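Open afternoon at Petach: the laundry robot meets its public

In April our group of 14 from the Fandamus evening course was invited to the workshop of Petach, where a small team teaches a robot arm to do the housework that most of us would gladly give away. I had promised Razia Niazi, who edits this newsletter, that I would write some lines about it. It took me longer than I promised, for which I ask her pardon.

We arrived at two in the afternoon and were received by Deisy Huanca, who leads the household project. She gave us a short talk with coffee. The project has the name Skandumard, and she told us that it began with folding towels and moved to the washing machine only last year. Folding was hard, she said, but a towel on a table at least stays where you put it. A washing machine has a door, a catch, a deep drum and a rubber seal, and every one of these can stop the arm.

Then we went to the back room and stood behind a yellow line on the floor. Hammad Abbasi was at the computer and Efraín Yupanqui stayed near the arm with his hand on the stop button. The task for the first demonstration was to bring the two fingers of the gripper to the door of the machine and pull it open. It sounds like nothing. I open such a door several times in a week and I have never thought about where my fingers go.

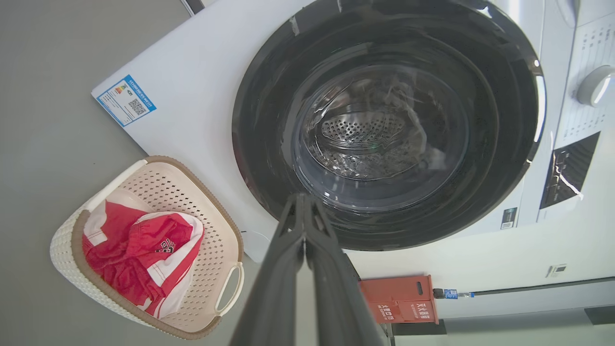
Efraín explained to us that glass is the big trouble for the cameras. A door with a round window reflects the lamps, the people and the arm itself, and the robot must learn which of these things it can touch and which are only light. For this reason the team repeats the same movement many times, with the lamps on and off and with the arm starting from a different side. They have 800 recordings of the door alone. Hammad said he hears the click of the catch in his sleep.

The first attempt failed, because the fingers slipped from the edge. The second also. On the third the door came open and we all clapped, and I think Efraín was a little embarrassed by so much noise. After this the arm took out the clothes piece by piece and laid them in a basket. It was slow work. One sock needed 24 seconds, and a lady from our group, Zarmeena Soomro, remarked that her sons need longer.

There were many questions. Somebody wanted to know if the robot can separate the colors, and the answer was no, not yet. I asked what happens with a coin forgotten in a pocket. Deisy wrote this down in her notebook, so perhaps I have contributed to science.

Before we left, everyone who wished could guide the arm by hand for a few minutes. It is lighter than I expected, and it follows you in a very polite manner. My own try to grasp a shirt ended with the shirt on the floor, and Hammad kept the recording, as he says the bad ones are also useful.

The next open afternoon will be held in the Navarro building, where there is room for 100 visitors and, we are told, better chairs. The subject will be the dishwasher. Those who want to come should give their names to Razia, and please wear closed shoes.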